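Talk notes: keeping a parish seed library going through winter

Good evening, everyone, and thank you for coming out (well, for logging in, with your cups of tea). Say hello to the Amstead group, who have joined us for the first time. Pause here and let people wave.

Start with the beans. We began with one biscuit tin and a lot of hope, and by this autumn we had lent out 2,004 packets, which still makes me go a bit pink when I say it. Of those, 461 were runner beans! Mention that 17 gardens sent seed back, and how lovely the handwritten labels were.
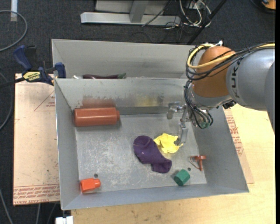 Amstead, Nov 29, 2020

Now slow down, as this is the part people ask me to repeat. Dry your seed on a plate, somewhere airy, and do please leave it longer than you think. Paper envelopes are best. Write the variety and the year on the front before you fill them, or you will be guessing in spring, as I was with the squashes.

Tell the story of the mouse if there is time. Skip it if we are past the half hour.

Then on to December: sorting, swapping by post, and the list for new members. Ask who could take in parcels. Questions after that, and keep the beans handy for holding up to the screen.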